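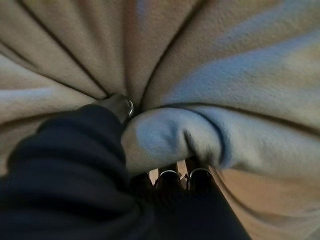
What is Zuninness launching this spring? A repair-by-mail service for cushions, poufs and floor pillows, open to anybody in the country who has a split seam and would like it closed up again.

**FOR IMMEDIATE RELEASE**
**Stallurby, 1 April 2025**

Hi, I'm the owner of Zuninness, and I write our press releases myself, so please forgive the lack of polish! We've been a small upholstery shop in Stallurby since 2019, and for most of that time the repair side of the business was me, a curved needle and a shelf of things people had dropped off on their way to work. Then the shelf filled up. Then the hallway filled up (the fire inspector had thoughts about the hallway).

So we've moved. Our new workroom is in the old Cuevas building on the canal side, with decent windows and a loading door that opens all the way, and starting today we take repairs by mail as well as over the counter.

You go to our site and order a kit. It's a flat bag, a prepaid label and a short form where you tell us what hurts: a popped seam, a stuck zipper, filling that's gone lumpy, a cover the dog got to. You stuff your cushion in the bag, squeeze the air out (sitting on it works great) and hand it over at any drop-off point. We look it over and send you a price before we touch a thing. If you say no, we mail it back and you pay only the shipping.

A plain seam repair is $9. Refilling starts at $74 for a floor pillow, and that one covers new filling, a wash of the cover and a fresh closure. I know you can buy a new pillow for less than that, and I've had that conversation at the counter plenty of times, usually with somebody holding a pillow their grandmother made. 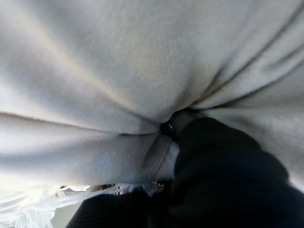

We ran a trial in February with 100 kits, all of them to existing customers, and I learned a lot from it. People wanted a bigger bag. They wanted to pick their thread color, so there's a box for that on the form now. And they really, really wanted to know where their cushion was, which I should have seen coming, so you'll get a message when it arrives and another when it leaves.

Our filling comes from Arex, the same supplier we've used from the start, and we can do wool, shredded foam or a mix. If you're allergic to wool, please write it in big letters on the form! Leather we still can't do, and the same goes for anything with a heater or a motor inside.

The workroom is open to press all this month. Come by, bring a sad pillow, and I'll fix it while we talk. Coffee's on us, and parking is free behind the building.

**Press contact:** Zuninness, Cuevas building, Stallurby. Ask for the workroom.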